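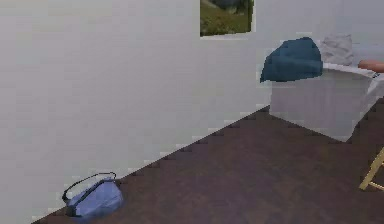 What does an object-goal navigation agent do when the thing it's looking for isn't in view? It picks somewhere to go anyway, using whatever it has learned about where that kind of thing tends to be, and it keeps looking until it either stops next to the target or runs out of steps.

Courses > Embodied Agents > Unit 4 > Searching Indoors

OK, so that answer hides a lot, and today I want to dig into the "whatever it has learned" bit. My running case is Grirar, the agent Agata Sala and I trained last June in the Skostitden simulator (the old version, so please don't write to me about missing doors in the new one!). It gets a low-resolution color view and the name of a target. No map, no depth. Each step it can go forward, turn left, turn right or stop.

Think about a bag on a floor next to a wall. If the target word is "bag," life is easy. If the target word is "pillow," the bag tells you very little, but a corner of white furniture with something soft on top tells you plenty, and you'd walk that way without thinking. We wanted to know if Grirar does the same or if it just wanders well. Wandering well gets you surprisingly far in a small apartment, which is why I nag you all about baselines.

How we tested it

We took 240 episodes in apartments the agent had never been in and ran each one twice. The first run was normal. In the second we kept the walls and the target where they were and shuffled the other furniture between rooms, so a bed might end up in the kitchen. Every run was capped at 3000 steps. Citlali Valdovinos wrote the shuffler, and it's in the course folder if you want to break it.

If the agent uses context, shuffling should hurt. It did hurt, mostly for targets that live on beds and sofas. For bags it hardly mattered, and I think that's fair: people drop bags anywhere.

Please don't over-read this. Shuffled rooms look odd, and the agent might simply get worse in odd rooms. Fiorella Fiore raised this when I gave the talk and I still owe her a proper control. One idea is to swap furniture for other furniture of the same size inside the same room. Another is Govindasamy's masking trick from last week's reading.

For next time: read section 4 of the Drandirus notes, replay 11 failed episodes, and write down for each one whether the agent never saw the target or saw it and walked off. Those are different bugs!

We use cookies to remember your settings on this site. Accept | Manage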